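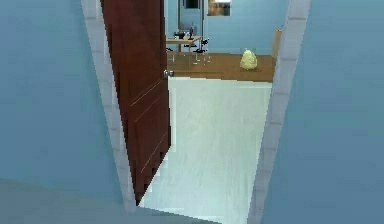
Workshop Tips: Teaching a Door by Remote Control

Doors cause more bad demonstrations than any other household task. The notes below come from our teleoperation bench and apply to a mobile base with one arm, in simulation or on a real floor. Settings are for the Ploston controller. Gotovmont users will find the same items under different menu names.

Before recording

Set the start pose first and save it. A base that starts at a slightly different angle every time is useful later, but get a handful of clean runs from one fixed pose before you vary anything.

Drive the route once without recording. Note where the floor surface changes, for example from tile to wood. In simulation, check that the wheel friction is set for both surfaces. A default value on one of them will show up as a small sideways slip at the line.

Look through the doorway for loose items on the floor. A sack or bag standing in open floor is fine to keep, and it makes the run more useful, but log its position with the episode. Chair and stool legs are thin and drop out of a coarse depth map – raise the resolution or drive wide of them.

At the knob

A small round knob is harder than a lever. Approach it square to the door face, close the fingers, then pause for 2 seconds before turning. The pause gives you an easy point to cut the recording later.

Turn from the wrist only. If the elbow moves, the fingers walk off the knob.

For a door that swings away from the robot, let go as soon as the latch clears and push with the side of the hand. Holding the knob through the whole swing drags the base into the jamb.

Through the opening

Center on the jambs at floor level. Over a narrow opening, the operator's view makes the posts seem to lean together, and most people steer toward whichever side looks farther off. Kristine Magbanua puts a strip of tape down the middle of her monitor and lines it up with the far room.

Keep the arm tucked until the base has fully passed the door edge. Knobs stick out farther than the collision model says.

Hand guiding

With the Tiongson arm you can move the joints by hand in place of the remote. Set gravity compensation to 9 and hold the arm behind the wrist. Keep your own body out of the head camera view – a shoulder in the picture spoils the run.

Trimming and storage

Cut idle time from both ends, and leave the pause at the knob alone. Our door set stands at 1,991 recordings, of which 582 were done by hand guiding. Keep failed runs in a separate folder with the failure named in the file.

The Cunmont export tool drops gripper force unless the box is checked. Check it before the first export.

Last updated 12/21/19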